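Dishcloth (household article, from my home-keeping encyclopedia)

A dishcloth is a small square of fabric for washing dishes and wiping counters. I've been writing these entries for years and I can't believe it took me this long to get to the dishcloth, my favorite thing in the kitchen!

People mix it up with the dish towel all the time. The towel is for drying, it's bigger, and it's usually a flat weave. The cloth gets wet and does the scrubbing, so you want something with a bit of texture (waffle weave, terry, or a plain knit).
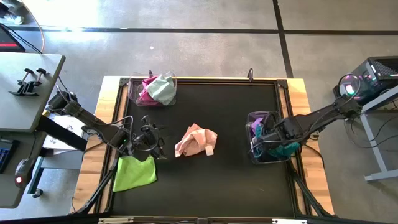
Cotton is the old standby and still what I reach for. It soaks up a lot, it can take a hot wash, and it gets softer with age. Linen dries faster and leaves less fuzz on glasses, but a new one feels like cardboard for the first month or so. Microfiber grabs grease very well, though I keep mine away from fabric softener, which ruins it.

My friend Hélène Gosselin knits hers from leftover cotton yarn, 26 stitches across, and she gave me a stack last October that I'm still working through. Knitted ones stretch. I don't mind.

Color is mostly taste, but plenty of homes use one color for dishes and another for floors and spills. I do that too, and I'm strict about it.

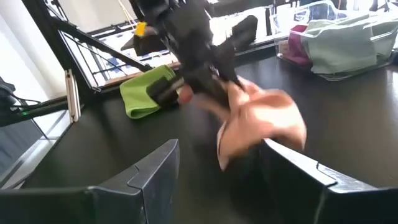

A pale pink cloth, crumpled and held up by one part.

Washing: change the cloth every day, more often if it touched raw meat, and let it dry spread out between uses. A wadded one turns sour overnight. I skip the bleach on colored cloths and just run them hot with the towels.

See also: Dish towel, Rag, Sponge, Tea towel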